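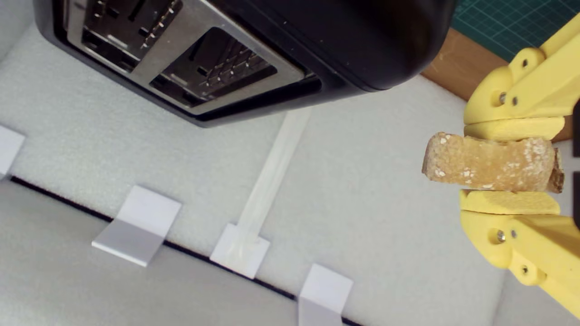

Toast cell keeps dropping bread, pads or calibration?

orkum_bench
Posted in Small Arms & Grippers

Hi all, back with the yellow arm again. It has one job, bread and toaster, and since January it's been getting sloppy. I run 20 picks in the evening and lately I lose 2 or 3 of them, always right over the slots. I've reprinted the finger pads and gone over the screws in the linkages (a couple had backed out, so those got snugged up). Servos get recalibrated every 40 runs. What am I missing?

tullywrench
Crumbs! Pull the fingers off and look in the hinges. Mine were packed with the stuff. I use a dry paintbrush after every session and it made a huge difference.

flolon_fan
I don't buy crumbs. If it only lets go over the toaster, I'd look at the wrist cable. When the arm stretches out, the slack is gone and something tugs. Can you post one from overhead?

orkum_bench
Sure, hang on.
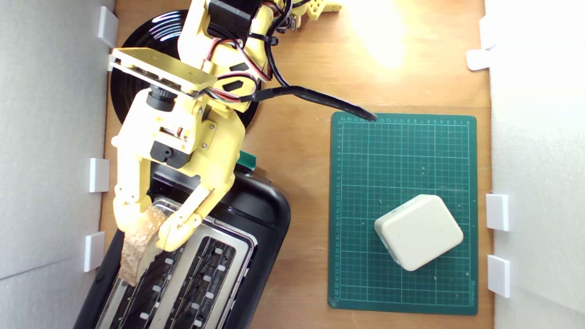
Top view, slice just going into the left slot

flolon_fan
OK so the loop on the upper segment looks fine to me. That thick black one going over to the cutting mat, though, I'd want to know what it does when the base turns. Tape it down somewhere with a big lazy loop and try again.

tullywrench
Still voting crumbs lol. There are some on the mat right there.

sencombe99
You're both skipping the grip itself. Bread squishes, so if you close to a fixed position you get a different squeeze every time. I close until the servo load climbs and then back off a hair. Past 1000 picks on one set of pads doing that.

flolon_fan
Load readings on those little servos are pure noise, I gave up on that. Fixed position and slices cut the same thickness, done.

sencombe99
Average a few readings. Works fine here.

orkum_bench
Ok, going with the cable first because it's free, then brushing out the hinges, then the load thing if I'm still dropping slices. Does anybody have a pad file with a bit of texture on the face? Mine are pretty smooth.

tullywrench
I've got one, will dig it up tonight.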